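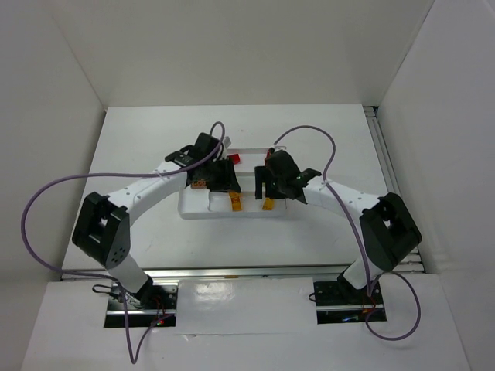
Bench cell, Flerby. Both arms over the divided parts tray.

Projects > Custon > Progress reports > Two-arm handover

Print this page | E-mail this page

July, posted 4:40 p.m.
By the Custon bench team, Flerby

Progress report to Standden, two-arm handover work

Short version first. Handover runs stopped for most of the period. Left arm fault, intermittent, now traced to the wrist cable. One safety item, closed on our side but you need to sign it off (see further down). Data target missed. Spending is on plan.

Where we are

Planned 3112 logged handovers by end of period. Got to 600 usable before the stop. Another 84 were logged but we have pulled them out because the left wrist angle can't be trusted in them. They're kept in a separate folder, not deleted, if anyone at your end wants to look.

Task is unchanged from last report. Small colored pieces in the tray and on the table around it, one arm picks, passes to the other over the middle, second arm puts it down. Same two arms, same table, same tray.

What went wrong

First sign was early in the period. Left arm stopped dead in the middle of a pass, gripper still closed on the piece. Controller reported lost communication with the wrist joint. Power cycle, came back, ran fine for the rest of the morning. We wrote it down as a one-off, which was a mistake.

Came back the next week, and then got more frequent. Always the left arm. Nearly always on the reach across to the middle of the table, hardly ever on picks close to the base. That should have pointed us at the cable sooner than it did.

Things we tried, in order:

- new power supply for the left side. No change.
- swapped controller boards left to right. Fault stayed with the left arm.
- reloaded firmware on the wrist motor. Seemed better for a day, then not.
- slowed the whole cycle down. Fewer stops, still stops.
- held the arm still at full reach and moved the cable by hand, power limited, one person on the stop button. Fault on demand.

So, the cable. It runs from the wrist back along the forearm and down to the base, tied near the upper end of the forearm, and it's free to swing between there and the base. With the arm far out the slack at the wrist goes to nothing and the connector takes the pull. Pins in the connector were worn on one side when we opened it up. The right arm connector was opened too. Light wear, no fault, changed anyway.

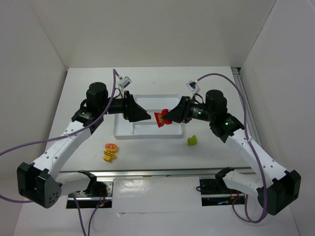

Red piece between the two grippers, over the tray.

The center pass is the worst case for the cable, and unfortunately it is also the whole point of the task. Can't just avoid it. We did try moving the handover point nearer the left base and the right arm then had the same long reach, so nothing gained.

Safety item

Reporting this under the Standden terms. After one of the stops the operator opened the software lock and reached in to clear a piece from the tray. Left wrist came back on line by itself and the arm finished the move it had been holding. It moved a short way toward the tray and stopped on its own limit. No contact, no injury, no damage to the arm or the table.

Cause is our restart logic. When the joint dropped out the controller kept the last target, and when the joint came back it went to it. Should never have done that. The supplier default was to resume and we hadn't changed it.

Done since:

- lost joint now clears all targets on both arms. Restart only from the operator panel, with a confirm.
- hands in the cell only with motor power off at the switch. The software lock does not count anymore.
- long plastic tongs for clearing pieces, kept at the bench.
- rule is printed and stuck by the switch.

Tested the new restart logic by pulling the wrist connector on purpose, 20 times each side, at different points in the cycle. Arms stayed put every time after reconnect. Log is attached to the version of this report in the shared folder.

Wanted from you: written ok on the above so that we can go back to normal hours. Until we have it we run only with two people at the bench, which roughly halves what we can do in a day.

Cable fix

Replacement cables from Tanasarn, longer and with a locking connector. First pair arrived with the wrong plug on the controller end, sent back, second pair ok. Fitted on both arms. Next is a proper clamp at the wrist so the pull goes into the housing and the connector sees none of it. Drawn, not made yet. Have asked the Flerby workshop for a slot but they're busy til the end of the month.

Longer cable brings its own trouble. More loop to catch on things. We had one snag on the mounting at the left base in the first hour of slow running, caught by the operator, no harm done. Base end needs a guide of some kind as well. Looking at a simple hook.

Effect on schedule

Won't reach 3112 by the original date. We ask for a no-cost extension of one month. If the clamp slips again it'll be longer and we will say so straight away, not at the next report. Model training on your side can start on the 600, pick and place parts of those are good. Please do not use the 84 even for the pick phase, the wrist angle drifts before the stop in several of them and we havent worked out how far back it goes.

Budget

Cables, connectors and the unneeded power supply all came out of the spares line. Spares line is now nearly used up. We'd like to move a little over from travel, nobody is traveling this period anyway. Form to follow.

Next period

Clamp and guide fitted. Slow run, then normal speed, then logging again. Connector check added to the weekly list, both arms. Recheck the earliest logs for short dropouts that didn't trigger a stop, we suspect there are a few in there. Count of good handovers may go down a bit after that, will send the corrected number with the next report.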